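Notes, Otesby shop night, August 2023

**Slide 1.** Say hello. Don't apologize for the laptop.

**Slide 2: what we're building**
- Zirngate: handheld grippers with marker cubes on top, one per hand. You do the chore, the rig logs it, the arm copies you later. In theory.
- The arm is still in parts on the Birnness bench. Move on quickly.

**Slide 3: why hangers**
- We started with mugs in January. Mugs are easy and everybody has seen a robot pick up a mug.
- A hanger swings, twists and has a hook that catches on sleeves, cables and my patience.
- 174 tries logged, 69 kept. PAUSE. Let them do the math.

**Slide 4: what went wrong**
- Hand in front of cube = no tracking. Lost 30 tries that way before I looked at the log.
- Finger pads: first set too stiff, hanger shot out like soap. Second set curved, better grip.
- Harness straps: adjust BEFORE picking up the grippers. You have no fingers after that.

**Slide 5: next**
- Shirts. (Expect a laugh. If none, go straight to questions.)
- Need to borrow a decent torque wrench. Ask nicely, look at the Valentini table.

**Last slide, leave up during questions** 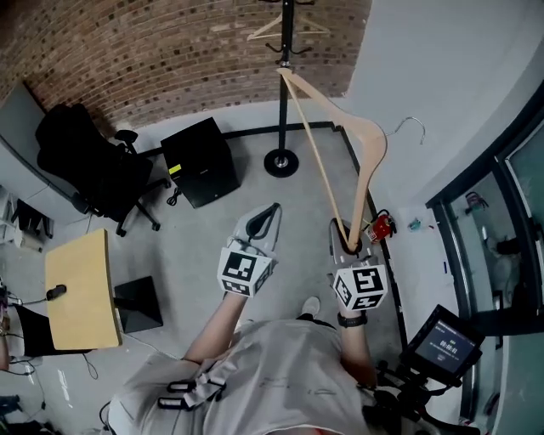 Right gripper on the hanger, left one free, coat rack ahead.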